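Numden 구장 홈경기 전 안전점검표 및 점검 의견

대상: 주경기장, 보조구장, 관중석, 선수동, 대기실
점검 시점: 경기 시작 네 시간 전, 관중 입장 직전
적용: 3월 첫 홈경기부터
표기: 적합 / 조치 후 적합 / 부적합 / 해당 없음

1. 그라운드

1-1 잔디 표면의 패임, 들뜸: 조치 후 적합
의견: 북쪽 페널티 지역 안쪽에 패인 곳이 두 군데 있어 모래를 채우고 다졌다. 발로 눌러도 꺼지지 않는다. 하프타임에 다시 확인한다.

1-2 스프링클러 덮개: 적합
의견: 터치라인 바깥쪽 덮개는 모두 지면과 높이가 맞는다. 지난 시즌에 튀어나와 있던 동쪽 세 번째 덮개도 교체되어 있다.

1-3 배수로 덮개와 고무판: 조치 후 적합
의견: 원정팀 벤치 뒤쪽 고무판 한 장이 말려 있어 새것으로 바꿨다. 예비 고무판은 이제 두 장 남았다.

1-4 코너 깃대: 적합
의견: 네 개 모두 규정 높이이고 끝이 뭉툭하다.

2. 골대

2-1 주경기장 고정 골대: 적합
의견: 골포스트 용접부에 균열이 없다. 그물 고리는 남쪽 골대에서 하나가 빠져 있어 현장에서 끼웠다.

2-2 Zoteck 이동식 골대(보조구장): 부적합
의견: 네 대 가운데 한 대의 뒷바 고정 장치가 끝까지 잠기지 않는다. 무게추 80kg을 얹은 상태에서 크로스바를 당겼을 때 앞으로 기울었다. 사용 금지 표지를 달고 울타리 쪽에 눕혀 쇠사슬로 묶어 두었다. 수리 전까지 유소년 워밍업은 나머지 세 대로만 진행한다. 골대를 옮길 때는 성인 네 명이 들고, 아이들에게 맡기지 않는다.

3. 관중석과 통로

3-1 좌석 고정 상태: 조치 후 적합
의견: 서쪽 스탠드 좌석 759석을 전부 확인했다. 볼트가 풀린 좌석은 다시 조였고, 등받이가 갈라진 C열 두 석은 테이프로 막고 판매에서 뺐다.

3-2 입석 구역: 적합
의견: 수용 한도 200명. 난간을 흔들었을 때 유격이 없다. 한도 표지판이 현수막에 가려지지 않도록 현수막 위치를 한 칸 옮겼다.

3-3 비상구와 계단: 조치 후 적합
의견: 남쪽 비상구 앞에 음료 상자가 쌓여 있어 매점 창고로 옮기게 했다. 같은 지적이 지난 시즌에도 있었다. 입장 직전에 한 번 더 본다.

4. 선수동과 대기실

4-1 라커룸, 샤워실 바닥: 적합
의견: 미끄럼 방지 매트가 제자리에 있고 배수구가 막히지 않았다. 원정팀 샤워실 온수 조절기는 뻑뻑하지만 작동한다.

4-2 대기실 바닥과 가구
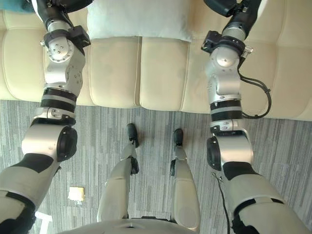
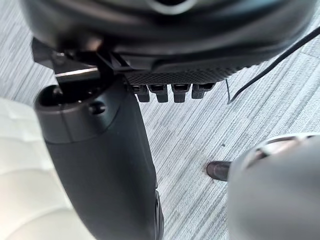

판정은 조치 후 적합이다. 대기실은 경기 전 양 팀 관계자가 동시에 드나들고 들것이 지나갈 수도 있으므로 출입문에서 복도까지의 폭과 바닥 상태를 함께 본다. 문은 안쪽에서 열쇠 없이 열리고 도어스토퍼도 정상이다. 바닥에서는 한 건을 적었다. 크림색 소파 앞 회색 카펫 위에 연노란색의 작고 네모난 물건이 하나 놓여 있다. 얇은 봉지나 접은 종이처럼 보이며, 크기와 관계없이 바닥에 있는 것은 입장 전에 치운다. 가구 배치는 현행대로 둔다.

4-3 의무실: 조치 후 적합
의견: 들것 두 개, 목 보호대, 얼음주머니를 확인했다. Skosetti 제세동기는 자가 진단 표시등이 녹색이고 패드도 유효기간 안에 있다. 성인용 패드만 있어 소아용을 한 세트 추가했다. 유소년 경기가 앞에 붙는 날에는 소아용 패드를 가방 바깥 주머니에 넣어 둔다.

5. 조명과 전기

5-1 조명탑: 조치 후 적합
의견: Akgül 측 정비 기록을 대조했다. 2번 탑 위쪽 등 하나가 늦게 켜졌는데 안정기 교체 뒤에는 다른 등과 함께 들어온다. 저녁 경기에서는 오후 5시 30분에 미리 켜서 확인한다.

5-2 비상조명: 적합
의견: 주전원을 내렸을 때 계단과 출구 등이 모두 들어왔다.

5-3 외부 케이블: 조치 후 적합
의견: 중계석에서 내려오는 전선이 관중 통로를 가로질러 케이블 덮개를 씌웠다. 덮개 끝부분은 노란 테이프로 표시했다.

6. 소방과 연락 체계

6-1 소화기: 적합
의견: 압력 바늘이 모두 정상 범위에 있다. 매점 튀김기 옆에는 주방용 소화기가 따로 있다.

6-2 무전기: 조치 후 적합
의견: 동쪽 출입구에서 잡음이 심해 채널을 3번에서 6번으로 바꿨다. 변경된 채널은 안내 요원 조끼 안쪽 카드에도 고쳐 적었다.

6-3 장내 방송: 적합
의견: 대피 안내 문구를 틀어 화장실 안에서도 들리는지 확인했다.

미결 사항
가. Zoteck 이동식 골대 한 대, 고정 장치 부품 도착 후 재점검(양식 161호에 따로 기록)
나. C열 파손 좌석 두 석 교체
다. 남쪽 비상구 앞 바닥에 적치 금지선 도색
라. 배수로용 고무판 추가 주문

부적합 항목은 해당 시설을 쓰지 않는 조건으로 경기를 진행할 수 있다. 조명, 비상구, 제세동기 가운데 하나라도 부적합이면 관중 입장을 보류하고 경기 감독관에게 알린다. 점검표 원본은 선수동 1층 사무실에 보관하고 사본은 의무실 문 안쪽에 붙인다.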